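Uvmont Open Day Demonstration Set

README
Maintained by the Sisel group, Driltville. Contact: Shengli Zeng.

Summary

This set was recorded during the December open day at the Uvmont building. Visitors were shown how everyday handling tasks are carried out with hand-held grippers, and the recordings made in the course of the day were kept. The release holds 2966 clips, of which 1469 have been checked by a second reader. The remainder are supplied unchecked and are marked as such in the index file.

How the demonstration was run

Each session lasted 30 minutes and was led by a member of the group. The operator worked at a white table with a gripper in each hand, every gripper carrying a printed marker pattern so that its position could be followed. Household and office items were left on the table as they would be in an ordinary room.
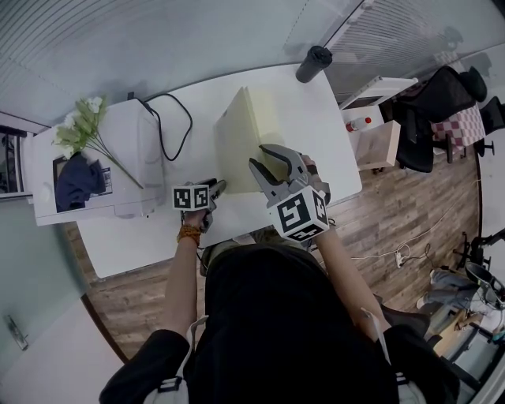
Visitors were asked to remain seated or to stand back from the table while a task was under way. Questions were taken between tasks. Those who wished to try the grippers did so at the end of a session -- their attempts are stored in a separate folder and are not part of the checked portion.

Views

Two kinds of view are supplied: one from head height, looking down on the table, and one from the gripper itself. The gripper view is close and wide, and straight edges will look curved in it. Thin or flexible sheets held by two grippers may fill much of this view, and users should expect the fingertips to be partly hidden in such clips.

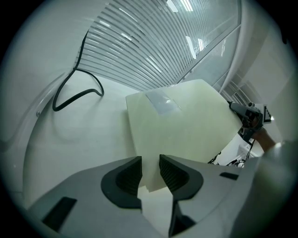
Folder layout

index.csv -- one line per clip, with task name and check status
head/ -- views from head height
gripper/ -- views from the grippers
visitors/ -- attempts by members of the public

Known issues

The clocks of the two views differ in 5 sessions. A corrected timing file, prepared with the Zhong tool, is placed beside the affected clips. Sound was not recorded.

Access

Requests should be sent in writing to Shengli Zeng, stating the intended use. Copies may not be passed on without consent.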